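# Two weeks with the Vumov gripper kit

October 18, 2020

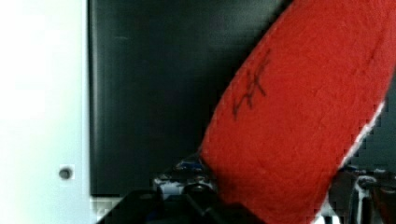 I bought the Vumov parallel gripper kit in September, after going back and forth on it for most of the summer. My old gripper was a pair of printed fingers on a hobby servo, and it was fine for blocks and not much else. What I wanted was something that could hold soft things without me rewriting the grip settings every time. Soft things are most of what I test with now. The red fuzzy piece is the one I go back to most, because it gives when you squeeze it and it's a bright enough color that the wrist camera has no trouble separating it from the white and black behind it. It has a little scrawl in black ink on it, which is handy for checking focus. If I can make out the thin strokes on the fabric, the lens is set close to right. If the ink goes to mush I get out the focus ring tool and start over.

I paid for this kit myself, full price. Vumov doesn't know I exist.

## What comes in the box

The kit is sold as a complete end of arm package, so you get the gripper body, two sets of fingers, the wrist camera with its bracket, a controller board, cables, and a bag of screws. There's an adapter plate for the common small arms. Mine is a Resico tabletop arm, which is on their supported list, but the holes on the plate were a hair too tight and I had to run a drill bit through two of them. The forum says this was fixed in later batches. I can't confirm that.

The printed manual is a single folded sheet. The real manual is a PDF, and it's good once you find it. It was under "Archive" on the download page when I looked, not under "Manuals."

Assembly took me an evening. The step that cost me the most time was the camera cable. It has to pass behind the finger linkage before you close up the body, and the PDF mentions this one page after telling you to close up the body. So read ahead.

## Setup and software

The board shows up as a serial device on Linux and I had it opening and closing within a few minutes. The Python package installs cleanly on 3.7. On 3.8 I had to pin an older version of one dependency, and the fix is in the issue tracker if you search for "handshake."

Calibration is where the kit earns some of its price. You run the routine with nothing between the fingers, then again with the gauge block from the box, and it saves the result on the board itself. I've moved the gripper between two computers and didn't have to repeat it.

You can set grip by width or by force. Width mode is accurate and boring. Force mode is why I bought it, and it takes a number from 0 to 100 that isn't tied to any real unit. I asked support about this and got a polite answer that a unit would be "misleading across finger sets." I would still like a table. I ended up making my own with a kitchen scale, and it's rough, but it's enough for what I do.

## How it holds soft things

For the main test I used the same pick and place script I've had for a while. Pick up, lift, turn the wrist, hold, put down. I ran it for 2,000 cycles spread over the two weeks, mostly at night, and I switched items when I felt like it. It's not a lab test.

With fabric pieces it did well. The grip settles in two stages: the fingers close fast, feel some resistance, then creep in until they reach the force you asked for. My old gripper would clamp down hard and bounce, and plush items would rotate out of it. The Vumov lets them sink in a bit before it commits. At the low end of the scale it will sometimes decide it's holding something when it only has a pinch of fuzz, and then you get a drop on the lift. Setting the minimum force to 10 got rid of nearly all of that for me.

The wider fingers are better for this kind of item and I've left them on. The narrow ones are meant for small hard parts. They grip those fine, but they leave dents in foam that take a while to come out.

At cycle 1,411 the gripper stopped with a position error and wouldn't clear it. It was lint. A wad of red fiber had worked its way into the linkage on one side. I picked it out with tweezers, recalibrated, and carried on with the rest. If you handle a lot of fuzzy material, plan on opening it up and cleaning it now and then. There's no cover over that area and there should be one. Ragnvald Viklund posted a printable guard on the Tullport board last month, and I have it queued up but haven't fitted it yet.

## The camera

The camera is the weak part of the package. It's small, it stays out of the way, and it mounts firmly, so I have no complaint about the hardware. The video is heavily compressed. Edges with strong contrast break up into little squares, and white next to a saturated color is the worst. For finding an object and lining up on it, this doesn't matter much. If you want to read a small label or train anything on fine texture, you'll notice.

There's a bitrate setting in the config file that isn't in the manual. Raising it helped a little and added some lag. I put it back.

The field of view is wide enough that you get both sides of the gripper along the bottom, and I like that, because I can see what's going on at the contact point. When the item is big it blocks a lot of the view, but any wrist camera will have that problem.

## Compared to the Mokoena

A few people asked why I didn't get the Mokoena. I borrowed one in the spring. It's quieter and the software is more polished, and it has a proper cover over the moving parts. It also costs more than double once you add the camera, and the force control on the one I had was three fixed levels. For hard parts I'd probably pick the Mokoena if the money wasn't an issue. For cloth and foam I prefer the one I have.

## Keeping it

I'm past the return window now and I'm keeping it. My list for the next few weeks is the guard, a longer camera cable, and a second try at the force table with a better scale. I'll post the table when it's done, along with the script, which needs cleaning up before anyone else should look at it.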